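Tirkora Cup

The Tirkora Cup is a yearly student competition in two-arm robot handling, held in the town of Vilell. It is open to teams from secondary schools and technical colleges. The teams write the control programs for a pair of robot arms which stand at one table, and the arms must do a series of short tasks together. The competition takes its name from Tirkora, the evening robotics class where it began.

History

The Tirkora class was started by Fulgencio Esquivel, a teacher of electrical subjects at the Hindeck Technical School in Vilell. In its first period the class worked with one arm only, and the students learned to pick up blocks and to put them in a tray. Esquivel wished to give the older students a more difficult problem. After the school received a second arm, he divided the class into two groups and asked each group to program one side of the same task. The groups did not agree on the order of the movements, and the first trials were stopped many times. From this experience came the rule, still in force, that one team is responsible for both arms.

The first public competition took place on Saturday, May 11, 2019, in the sports hall of the school. Only teams from Vilell and the neighboring town of Uchida took part. The winner was a team from Uchida, which had prepared for the event with cardboard models of the arms, because it had no robot of its own. In the following year the competition was not held. When it returned, the technical colleges were admitted too, in a separate division.

Format

A team has up to five members, and one of them is named the operator. Only the operator may touch the controls during a run. The other members may speak to the operator before the start signal but not after it. Each team makes three runs, and the best two are added together.

A run consists of several tasks from a list which is published in the spring. A full run is worth 1000 points. If the time limit of 400 seconds is reached, the tasks completed until that moment are counted and the rest receive no points. A team may stop a run by its own decision and keep the points already earned, but it can not start the same run again.

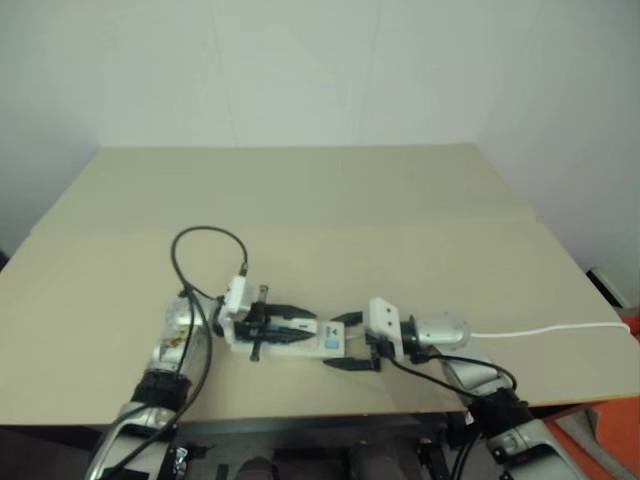

The shared hold is the best known task on the list and the one which gives teams the most trouble. Both arms must take the same object, raise it, turn it and set it down on a marked place. The usual object is a flat and long one, such as a small box, and most teams use one gripper for each end, with the arms coming together over the middle of the table. With this kind of grip, one finger can go over the top of the object and another under it. The difficulty is in the timing. If one arm moves a little before the other, the object is pulled from one side, and it can bend or slip out. Teams also have to think about their cables, for example a black one which rises in a high loop over the gripper, and leave enough length for the wrist to turn. The judges take away 15 points each time a cable touches the object during a turn.

Other tasks on the list are the hand-over, in which one arm gives an object to the other, the opening of a lid, and the folding of a cloth. The folding of a cloth was removed from the school division after complaints that the result depended too much on how the cloth was laid at the start. It remains in the college division.

Judging

Every table has two judges. One watches the object and the other watches the clock and the operator. When they do not agree, the lower score is written down, and the team may ask for a review before its next run. Video made by the team itself is accepted in a review only if it shows the full run from the start signal.

A separate prize, the Esquivel Notebook, is given for the best written record of the work. The notebook must contain the failed trials as well as the good ones. It has no influence on the points, and in two of the years it went to a team which had finished in last place.

Preparation classes

The Tirkora class continues at the Hindeck school on two evenings of the week. Students begin with the movement of a single arm and pass to two arms in the second term. In the practice before the competition they repeat one task at low speed, first without any object and later with an object, and they write down the gripper position after each trial. The school keeps a record of 3000 practice runs by former students, and new teams may use it when they choose their starting positions.

Teams from outside Vilell may reserve a practice table in May. The reservation is free for schools which do not own a pair of arms.

See also

Hindeck Technical School
Education in Vilell
Student robotics competitions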